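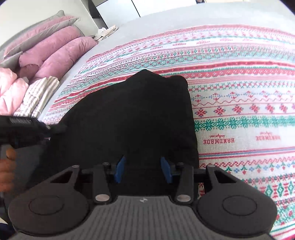 Room Attendants and Laundry Assistant, Stelotby Guest House

Posted 5/25/21

Stelotby Guest House is hiring for the summer and fall season. We have 18 guest rooms on two floors, a breakfast room and a small laundry in the basement. We need three room attendants and one laundry assistant. All four jobs run through the end of September, and one of the room attendant jobs may continue into the winter.

Room attendant

You will clean and reset guest rooms between stays and do a lighter service for guests staying more than one night. On a normal day this means:

Stripping and making beds
Cleaning bathrooms and restocking towels and soap
Vacuuming, dusting and emptying trash
Checking lamps, blinds and heaters, and writing down anything that needs repair
Tagging items left behind by guests and bringing them to the front desk

Our rooms do not all look the same. Bedspreads and curtains differ from room to room, and a few spreads have busy woven-style patterns with bands of pink, red and green. Each room has a card inside the closet door showing which linens belong there. Please follow the card.

Shifts run from 9 a.m. to 3 p.m., with a paid half-hour break. You would work four or five days a week, including at least one weekend day.

Laundry assistant

You will wash, dry, fold and sort linens for the whole house. We use two Orkine washers and one large dryer. Training on the machines is given in the first week. Colored bedspreads are washed separately from white sheets and are never bleached.

This job is 40 hours a week, 7 a.m. to 3:30 p.m. with an unpaid half-hour lunch. You must be able to lift a full laundry bag and carry it up one flight of stairs. There is no elevator.

Who can apply

You must be at least 18 years old and allowed to work in the United States. Experience in hotels or cleaning is useful but not required for the room attendant jobs. For the laundry job we would like someone who has worked in a commercial laundry before. Spanish speakers are welcome.

What we offer

Hourly pay, paid every other Friday
Breakfast on working days
Two sets of work shirts
Free parking behind the building
An end-of-season bonus of $300 for anyone who stays through September

We are a five-minute walk from the Hattori Street bus stop. The first bus arrives before the laundry shift starts, except on Sundays.

How to apply

Pick up a form at the front desk, 842 Stanico Road, between 10 a.m. and 4 p.m., or mail a short letter to the same address. Tell us which job you want, which days you can work and when you can start. Include a phone number. Applicants for the laundry job should also list their last two employers.

Interviews take place at the guest house and last twenty minutes. We will call everyone who applies, including those we do not hire.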